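Starnholm Staking – Frequently Asked Questions

Last updated 2018-04-12

What is staking?

Staking means setting coins aside in a wallet that helps confirm transactions on a proof-of-stake network. In return, the network pays out new coins from time to time. There is no mining hardware involved. A wallet that holds more coins is picked more often to confirm a block.

Which coins can I stake through Starnholm?

At the moment we support Rumard and Huerta. Weltside is being tested and will be added in September if the tests go as planned. We don't take requests for coins that have no public source code.

Is there a minimum amount?

Yes. For Rumard the minimum is 132 coins. For Huerta it is 8. These limits are set by us, not by the networks. Below them, the transaction fees would eat most of what you earn. If your balance drops under the minimum after a withdrawal, your coins stay safe but stop earning until you top up.

How often are rewards paid?

Rewards are added to your balance every 12 days. The payout runs overnight and may take several hours to show up. You can see your share of each payout on the History page, along with the block numbers it came from. Rewards are staked again by default. To have them sent to an outside address, go to Settings and turn off "Restake."

Do I still own my coins while they are staked?

You do. Huerta lets you keep the coins in your own wallet and lend us only the right to stake with them. Rumard doesn't have this feature yet, so Rumard coins have to be moved to our pool address. That does mean you are trusting us with them, and you should think about whether you are comfortable with that before you deposit.

Can I take my coins out at any time?

You can ask for a withdrawal at any time. Huerta withdrawals go through right away. Rumard coins are locked by the network while they are confirming blocks, so a withdrawal waits until the current 12-day period ends. We can't shorten this wait, and support staff can't make exceptions. 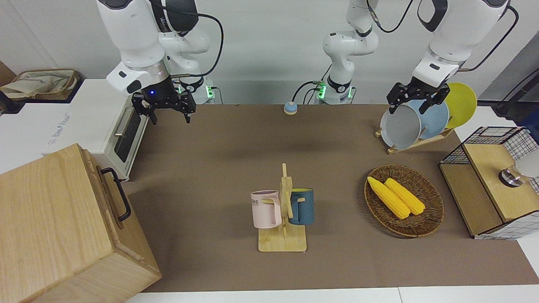
Erlinda Cabrera wrote to us that the Rumard wait was the one thing she wished she had read up on before depositing. She wanted to sell during a price jump, had to sit out the rest of the period, and suggested that people keep part of their coins in a regular wallet. We have since added a notice to the deposit page. Her suggestion is a good one if you think you may need to sell on short notice.

What fees do you charge?

We keep 8 percent of the rewards. There is no fee on deposits, and we never take anything from the coins you put in. The network's own transaction fee applies to withdrawals – it is shown before you confirm.

What happens if your server goes down?

While a server is offline it can't confirm blocks, so no rewards are earned during that time. On Huerta nothing else happens. Rumard has a penalty for nodes that sign two different blocks at the same height, and part of the stake can be lost. We run one active node and one standby that has to be switched on by hand, to keep both from signing at once. If a penalty is caused by our mistake, we cover it from our own funds.

How many people use the pool?

There are 2,803 active accounts across both coins. An account counts as active if it was included in the last payout.

Do I have to pay tax on rewards?

That depends on where you live. You can download your full reward history as a CSV file from the History page. We can't give tax advice.

I lost access to my account. What now?

Use the recovery phrase you wrote down when you signed up. If you no longer have it, write to support from the email address on the account. Dayana Aguirre and Roy Clegg handle these requests. They will never ask for your password or private keys, and anyone who does is not from Starnholm.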